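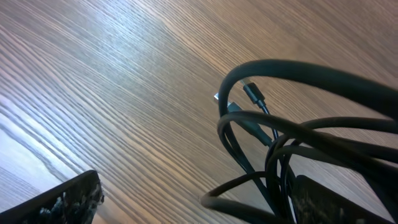 Maintenance Record, Cell 2

At 4000 hours of service, the Vastell cell was withdrawn from the line in accordance with the schedule. Mayu Yagi signed for the work order and read the previous entry, in the hand of Laurier MacPherson: "Finger pads inspected. Left pad to be watched."

She replaced both pads, torqued the screws, and entered the offsets. The form required a remark. She wrote that the old pads had been retained in the drawer, with his.

The supervisor, Ms. Noonan, asked on Monday whether the last two words were necessary. Mayu replied that they were accurate. The record was filed as written.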